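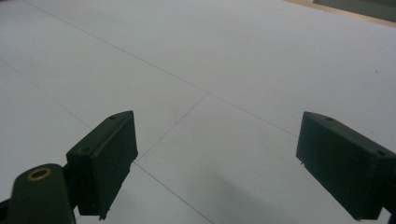
Kanako Yokoyama missed the 44 by the length of the chemist's. Saw it go. Ran anyway, which was stupid, with the cake box held out flat in front of her like something that might go off.

Next one in eleven minutes, the board said. Then it said 56. Then it said nothing.

Right. Walk then.

She had told her aunt four o'clock. She had told her brother half past, so he wouldn't get there first and start on about the house. Ten to five now and her left shoe letting in water. April. You'd think by now she'd own a decent pair of boots.

Her phone went. Aunt Teltell - not her real name, it was what they'd called her as kids, because she told. Told everyone everything. Told the vicar about Kanako's exam results before Kanako had opened the envelope.

"Where are you?"

"Nearly there."

"You're not. I can hear lorries."

"There are lorries near you."

"There are not."

She hung up. Regretted it. Rang back, engaged. That would be her aunt ringing her brother, then.

Up Bindine Hill, past the launderette, past the place that used to sell fishing things. The cake had started to slide. She could feel it, a soft bump against the side each time she put her left foot down. Lemon, because it was always lemon. Her mother had made it every year for the day and now her mother was the day, or part of it anyway, and somebody had to bring the cake.

Stopped at the wall by the school. Lifted the lid. One side gone flat, icing up the cardboard. She pushed it back with a finger. Licked the finger. Too sweet, she'd got teh sugar wrong again.

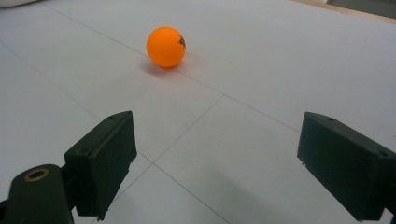

A boy on a bike asked her if she was all right.

"Fine. It's a cake."

He looked at it. "What happened to it?"

"Hill," she said, and he nodded as if that was fair and rode off.

The letter was in her coat. She hadn't meant to bring it. It had been on the mat that morning, from Jokard, the people who'd been so nice on the phone, and she'd read it standing up and then put it in her pocket and gone to work with it. They were pleased to tell her. They had valued the property. They would be glad to proceed at her earliest convenience, reference 1203, and would both Yokoyamas please sign where marked.

Both Yokoyamas. Her and Ken, who hadn't agreed on anything since the dog.

She'd signed it at lunch. Hadn't told him. Wasn't sure why she'd signed it, only the pen was there and it was raining and she thought of the back bedroom with the damp coming through, and her mother's coats still on the door, and nobody ever going to open the window unless it was her.

Half a mile yet. Her arms ached.

A car slowed down. She didn't look. It kept slow, next to her, window coming down.

"Get in," Ken said.

"I'm walking."

"I can see that. She's rung me three times. Get in, you're soaked."

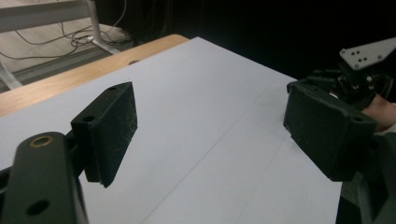

She got in. Cake on her knees, seatbelt over the cake, then under the cake. He'd had the heater on full and the car smelt of dog, even now.

"You've wrecked it," he said.

"It slid."

"Mum's always slid." He indicated, pulled out, didn't look at her. "Remember the one with the tea towel stuck to it?"

She did. They'd eaten round it. Dad had got a thread in his teeth and gone on about it till Christmas.

They sat at the lights. Red for ages. She put her hand in her pocket and felt the letter, gone soft at the corner where the rain had got in.

"Ken."

"I know," he said. "I got one as well."

"Did you sign it?"

The lights changed. Someone behind them hooted and he lifted a hand, sorry, sorry, and stalled. Started it again. Stalled.

"Did you?"

"It's in the glovebox," he said. "Don't look at it now. Have you got a knife for that thing or are we using hers?"

"Hers," Kanako said, and held on to the box with both arms while he found first gear.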